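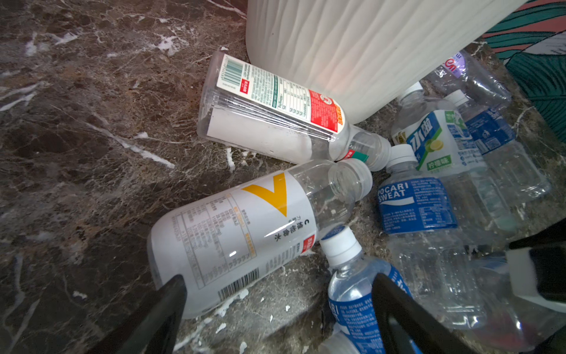

About Akus

Akus records examples for robots that learn by being shown. Our customers build the learning systems. We supply what those systems are trained on: short recordings of a gripper doing ordinary jobs in ordinary rooms, checked and labeled by people.

We are based in Ultholm, on the second floor of a former print shop on Tolley Street. We have an office, a workshop where the arms are repaired, and a storage room full of household goods that most people would have thrown out.

What we do

A customer comes to us with a task. It might be picking up empty drink bottles from a hard floor, folding a dish towel, or putting shoes on a rack. We agree on what counts as done, and we write that down first. Then one of our operators guides an arm through the task, over and over, with the objects in a different place each time. Every run is one example. The camera at the gripper records what the fingers are facing, and the arm's own movements are recorded alongside.

An example usually lasts less than a minute. A finished set for a single task contains 344 examples, unless the customer asks for more. We chose that size after several projects where smaller sets left too many gaps and bigger ones mostly repeated themselves. Customers with unusual objects often order 2 sets, recorded in different buildings.

We don't train models ourselves and we don't sell robots. We get asked about both, and we are happy to pass on the names of companies that do.

Where we record

Most of our work is done outside our own building. Homes, lobbies, hallways, break rooms and shops all have things in them that we would never think to set up. A floor in someone's front hall may have a strong pattern, a shine, or small bits of debris lying on it. We ask the owner before we move anything, and we don't sweep first unless the customer's instructions call for a clean floor.

Floors get a lot of our attention. Clear plastic is hard to make out on dark stone with white veins, and the lines in the stone can run the same way as the edge of a bottle. Labels help, so we record bottles lying with the label up, with the label turned away, and with part of the label hidden. We also keep both capped and uncapped bottles in the mix. The neck looks quite different to the camera in each case, and the fingers have a different shape to close on.

We use real packaging, bought and emptied by us or by the people we work with. Drinks from several countries are in our bottle collection, including Pocari Sweat and Chinese vitamin and lemon waters, because a system that has only seen one country's shelf tends to do badly with another's. The storage room holds 142 different drink bottles at present. Some are crushed on purpose. When one gets too flat to be useful it goes to recycling and we look for a replacement.
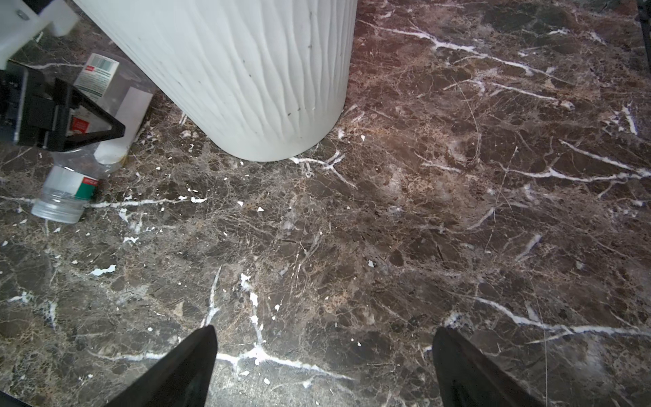
Before each run the operator decides where the fingers will start and which object comes first. We change both often. If every example begins with the gripper pointed straight at a bottle, the system never learns how to go looking for one. So part of each set starts well away from the object, and part starts close to furniture or a large container that has to be avoided. Bottles near the foot of a bin take longer to record than bottles out in the open, and we price them the same.

How a set is checked

Recordings come back to Tolley Street at the end of the day. A reviewer who wasn't on site watches each one from start to finish and marks it in Barroso, the review program we wrote for our own use. The reviewer answers a short list of questions. Was the object picked up? Did it slip? Did the arm touch anything it shouldn't have? Did the recording stop too early?

Failed attempts are kept and marked as failed. Many customers want them, and those who don't can leave them out with one setting. What we delete are recordings with a fault in the equipment, such as a loose camera cable, and any recording that shows a person's face or mail with a name on it.

A second reviewer looks at 80 examples from every set, picked by Barroso. If the two reviewers disagree on more than a handful, the whole set is reviewed again. This has delayed deliveries in the past. We tell the customer when it happens.

The people who do it

Our operators come from different kinds of work. There are former warehouse packers, a piano tuner, two people who used to repair cameras, and several students from the technical college. No background in robotics is needed. New operators spend their first week in the storage room with a practice arm and a box of bottles, and they start going out with an experienced operator in the second.

The work is slow and takes patience. Operators kneel or sit on the floor for part of the day, and we supply pads and low stools. Nobody records for more than four hours a day. The rest of the shift goes to setup, notes and review. All operators are employees with a monthly salary, and they aren't paid by the example. We tried paying by the example early on and the recordings got hasty.

How we started

Akus began as a side job inside a small repair business. The owners serviced factory arms, and a customer asked whether they could also produce a few hundred recordings of an arm sorting cups. They could, although the first batch had to be redone when the cups were found to be all the same color. More requests followed, and the recording work was split off into its own company. The repair bench came along with it and is still in use most days.

Lend us a room

We are always looking for new places to record in and around Ultholm. A room needs a power outlet, enough space for the arm and one chair beside it, and a door we can close. A visit normally takes one day. We pay a fixed fee, we are insured, and everything is put back where it was. Stone, tile and patterned floors are especially welcome this winter.

Contact

The office is open on weekdays from 9 a.m. to 4 p.m. Wednesday is our repair day, and visitors who want to see the arms up close are best served then. Please call ahead. The street door sticks, so push hard after the buzzer.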